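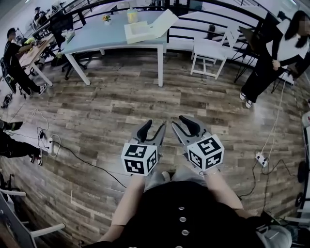
A pair of hand-held grippers with marker cubes, fingers facing out, held over the floor.

Ridden equipment plan and data card

Maintainer: Torquil Drummond
Status: working draft, prices rechecked in February

What this repo is

Ridden is our small collection of two-handed tabletop demonstrations, recorded with hand-held grippers. This file covers the gear side: what we own, what we want next, and how much to set aside if you'd like to build a station like ours. The recording format has its own file (see FORMAT.txt) and so do the task scripts.

I love this part of the project, so it runs long. Skip to "Budget" if you only came for numbers.

One station

- one left and one right gripper, two curved fingers each
- one marker cube per gripper, plus a printed spare set
- head camera and mount
- a light table that one person can move
- a chair without arms, or with arms low enough to clear your elbows
- power strips and far more cable than you think
- a bin of everyday objects with lids, handles and odd shapes

We call the current gripper build Cowie and the next one Codberg. Cowie is a joy to use! The handles fit small and large hands, and new people get comfortable with it in an afternoon. Codberg will keep the same handles and swap the finger pads, so please don't order pads in bulk right now.

Budget

All amounts are in dollars and cover one station.

Gripper pair, parts only: 800
Marker cubes, printed and glued, with spares: 42
Table objects, first fill: 100
Cable covers and ties: 20

The head camera isn't in the list. We already had ours, and the model you pick will change the total more than everything else put together. Chairs and tables aren't in there either. Check what your building has in storage first.

The gripper line includes fasteners and a second set of fingers. It leaves out assembly time, which was almost a full day for our first pair and much less for the second.

Buying order

1. Grippers. Longest wait by far, so get the order in before anything else.
2. Camera mount, once you know who will be wearing it. Try it on sitting down and standing up.
3. Cubes. Print them matte. Glossy sheets threw glare under our ceiling lights and we lost a whole Saturday of takes.
4. Power and cable covers. Walk the route between desk and table before you measure. Ours came up short twice.
5. Objects. Buy these last and have fun with it. Containers with screw lids have been our best value so far, and a potted plant makes a great distractor.

Planned for the next round

A second station is the big one, and I can't wait. Two stations can share a charging shelf and one object bin, so the second should come in under the first. We'd also like a rolling cart for moving the kit between rooms.

Nulavus, the sister project, uses the same cube layout. If you're buying for both, send one print order and split it afterwards.

Known gaps

- Shipping isn't included anywhere.
- No line for replacement finger pads until Codberg settles.
- Storage for recordings is tracked in a separate sheet.

Changes

Prices that look off to you probably are. Open an issue with the part, the price you paid and the month, and Torquil will fold it in.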